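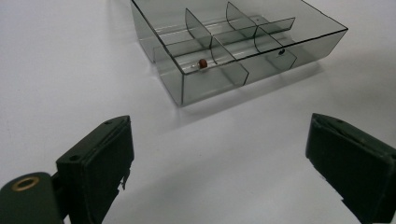 Finger pads again, sorry. The handheld pair at the Bultley bench is due its pad change and a few of you have asked what counts as worn, so quick notes before I go on leave. Elfriede's rule is to look at the bottom edge first, never the middle. Ours are ragged there on both fingers, with chipping up the left one, and that's past the point where I'd want anyone picking beads out of the compartment tray. A frayed edge catches on the dividers. Change both sides together, even if one looks alright.

How to do it. Gripper off, cable out. Warm the old pad with the hair dryer (low, 30 seconds) and peel from the top. Clean off every bit of glue, the finger face must be bare. New pad on, press hard, then leave it 90 minutes before you close the jaws on anything. Yes the full 90. Cyrill tried 13 and we all know how that went.

While your at it, check the screws in the finger. Snug, no more. The brass insert in the mounting block will turn if you lean on it and then it's a job for Rainer.

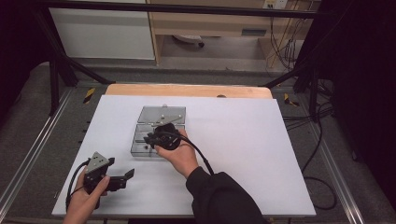
Photo: Nadja Thaler / Drolell workshop

Setting the bench up after. White board flat on the wooden panel, tray near the middle, one gripper in each hand. Let the cables hang in a loose loop with some slack, don't pull them tight across the board. Do a few slow open-and-close goes with nothing in the jaws, then try one bead. If it slips, wipe the pads with a dry cloth and try agian before you blame the calibration.

Pads are in the Kimach drawer, second one down. We change them every 400 picks or so, sooner if the edges go. Please write it on the sheet!! Last three changes weren't on there and I had to guess.

Next full service is September, Rainer has the list. Anything odd before then, tell Beat Schnyder.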